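Why Does a Lamp Have a Neck?

Look around for the nearest desk lamp. If it's in your room, it is probably holding up a sock. Take the sock off. We need the lamp.

A desk lamp is one of those objects people stop seeing after they've owned it for a week. It sits there, it lights up, and it gets blamed when homework goes badly. But somebody had to work out every piece of it, and some of those pieces are cleverer than they look. We'll start at the top and go down, because that's the direction the light goes.

The hat

The part around the bulb is called the shade, which is a funny name for something on a machine for making light. It does make shade, though. A bare bulb throws light in every direction: at the ceiling, at the wall, at the cat, and straight into your eyes. Your book gets only a small share.

A shade shaped like a dome or a bowl blocks the light that was heading for your eyes. If the inside is white or shiny, it also bounces a lot of that light back down to the table. So you get a bright patch where you want one and a dim room everywhere else. This is also why reading under a desk lamp at night feels so secret, even when your whole family knows exactly what you are doing.

Ourania Ververidis, who is nine and lives in Troltthorpe, wrote to ask whether a bigger shade makes a brighter light. Good question. Mostly, no. The bulb decides how much light there is. The shade only decides where it goes, a bit like a crossing guard.

The neck

Some lamps have stiff arms with hinges and springs. Others have a bendy stem called a gooseneck, named by somebody who had clearly met a goose. You push it one way and it stays there. Push it another way and it stays there too, which is more than you can say for the goose.

How does it stay? One common kind is made from two long strips of metal wound together in a tight spiral. One strip is round like wire, and the other is shaped to wedge in between the turns. When you bend the neck, the strips slide against each other a little. When you let go, they grip. The grip is friction, the same thing that stops your sneakers from sliding on the sidewalk.

Friction has to win an argument with the shade here. The shade is heavy enough to want to fall down, and the neck has to be tight enough to say no. If the neck gets worn out after years of bending, the shade starts to droop. A drooping lamp isn't sad. It's loose.

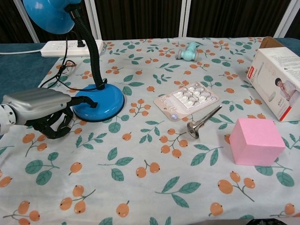 A gooseneck lamp, bent into an S, with a round blue base.

The foot

Now for the base, which gets no credit at all. Try this: stand up, put your feet together, and hold a heavy book straight out in front of you. You'll feel yourself start to tip. A lamp has that problem every minute of its life. Its head sticks out to one side, and it can't take a step to save itself.

The base fixes this in two ways. It's wide, so the lamp would have to lean a long way before going over. And in a well-made lamp it's heavy, often with a weight hidden inside, which keeps most of the lamp's heaviness down near the table. If you bend the neck so the shade hangs back over the base, the lamp gets steadier. If you stretch it out as far as it will go, the lamp gets tippier. Somewhere in between is the spot where your mother says, "That's far enough."

The tail

Out of the lamp comes the cord. Inside a cord there are at least two bundles of thin copper wire, each in its own plastic coat. Electricity needs a way in and a way back out, like a school bus route. Stop it anywhere along the loop and the lamp goes dark. That is all a switch does: it opens a small gap in the route.

The plastic coat is there to keep the electricity in the copper and out of you. So if you ever see a cord that is cracked, squashed or chewed (hamsters, we are looking at you), don't touch it. Go and get a grown-up.

The strip

Walls never have outlets where you want them. They have them behind the bed. A power strip is a row of outlets on the end of its own cord, so that one outlet in the wall can feed several things closer to where you are.

There's a catch. A strip does not make any extra electricity. Everything plugged into it is drinking from the same wall outlet through the same cord. A lamp takes tiny sips, and a phone charger takes even tinier ones. A space heater gulps. Too many gulpers on one strip can make the cord hot, and a hot cord can start a fire. Heaters go straight into the wall, and a strip never gets plugged into another strip, no matter how far away the beanbag is.

Where to put it

If you write with your right hand, put the lamp on your left. If you write with your left hand, put it on your right. Otherwise your own hand drops a shadow right on the word you're writing, and you'll spend the evening chasing it across the page.

Tip the shade until you can't see the bulb when you're sitting up. If you can see it, so can your eyes, and they'll complain by bedtime. Small jobs like drawing, sorting tiny parts or finding a lost bead go better with the light low and a little to one side. Light from the side gives every little thing a shadow, and shadows make small things easier to spot.

Try it: the shadow on a string

You need a desk lamp, a pencil and a sheet of white paper. Do it in the evening with the other lights off.

Put the paper on the table and aim the lamp straight down at it. Hold the pencil sideways, close to the paper. The shadow should be dark with a sharp edge. Now lift the pencil slowly toward the lamp, but don't touch the bulb or the shade, which can get hot. The shadow grows and its edges go fuzzy.

It grows because the pencil is getting closer to the light and blocking more of it. It goes fuzzy because a bulb isn't a single dot. Light from one side of the bulb can sneak past the pencil while light from the other side gets blocked, and the edge ends up half lit.

Iason Ververidis (brother of Ourania, age 11, very sure of himself) tried it with a fork and reports that it looks like a monster's hand. We tried it too. It looks like a fork – but a big one.

Words to keep

Shade: the cover that steers the light.
Gooseneck: a bendy stem that stays where you leave it.
Friction: the rubbing grip between things that touch.
Circuit: the loop electricity travels around.

You may now put the lamp back. The sock goes in the laundry.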